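5 Jun 2020
Equipment planning, drinks bench

Back to the budget, which I have been avoiding by cleaning things.

Where we stand: there is 3000 for hands and 2151 left in the line the spreadsheet calls "misc bench," a name I gave it myself and now have to defend. Purchasing wants the whole list by October. They also want three quotes for anything with a motor in it, and they do not accept "the other two never wrote back" as a quote. I have tried.

Quotes so far:
Wendo: spare hand, complete. Nearly 3000 before shipping, so that would be the hand line gone in one click. Lead time is "to be confirmed," same as it was when I asked the last time.
Ondow: finger links and covers only, sold as a kit. Much cheaper. We would do the swap ourselves, with the small screws, on the bench, over the floor where small screws go to live.
Chin: nothing yet. Auto-reply thanks me for my patience.

I'm leaning toward Ondow. What wears on this task is fingers and fabric. The wrists have been fine and I see no point in paying for a second palm to sit in a drawer. If somebody wants to argue for a full spare, write it in below and say which line it comes out of.
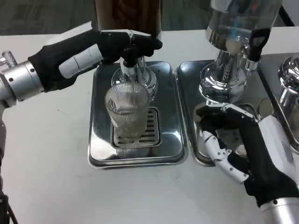
Next, levers. The drinks task is going to keep eating hand time as long as every dispenser on the bench is a different animal. Black lever handles are good for us: decent contrast, something to curl the fingers over, no fine pinch needed. I would like the next dispenser we buy to have one, whatever the body looks like. Purchasing sent me a link to a push-button model because it was on sale. I thanked them for their patience.

Cups. We need more, and I want them clear. Yes, they are a pain for the vision side. That was the whole pitch when we asked for the money, so we can't very well switch to red plastic now and hope the reviewers like parties. Ribbed ones if the shop has them, plus a plain kind for comparison. Comes out of misc bench.

Drip trays: keep the stainless. I priced matte black to cut down on reflections and the price cured me. Try moving the lights first, that's free.

Software: Dravinow renewal is due too. I had it down as 2 seats and would like to leave it at that. If you are logged in on someone else's seat, I don't want to know, but please log out before I count.

To do
- chase Chin once more, then give up with dignity
- ask Ondow if the covers come separately from the links
- get shipping in writing from Wendo, even if only to have a quote to lose
- find the receipt for the last lot of cups
- rename "misc bench"

Receipt found, inside a cup box. Cups cost more than I told everyone. Sheet updated.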